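Balero Knit Exchange Opens Its Doors Again This February

The Balero Knit Exchange is coming back this February, and we could not be happier to share the news with all of our neighbors! For 4 weeks, anyone with a sweater, scarf or blanket that deserves a second home can bring it to our sorting room on Marquez Street, where every piece is looked over, folded and set out for somebody new.

Last winter 2097 knits passed across our tables - far more than we had ever dared to hope for when we started with a few shelves and a borrowed kettle.

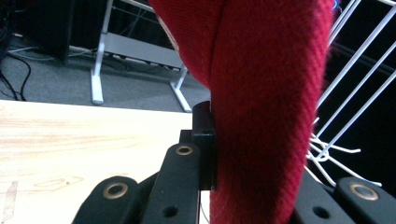

A deep red ribbed knit at the sorting table.

"People tell us the loveliest stories when they hand things over," said Sandra Fothergill, who founded the exchange. "We do love a good thick knit, and we fold every one as if it were going to a friend."

Drop-off is open until 6 p.m. Please wash items first, and leave buttons on. For details, ask for Princess Mangubat at the front desk.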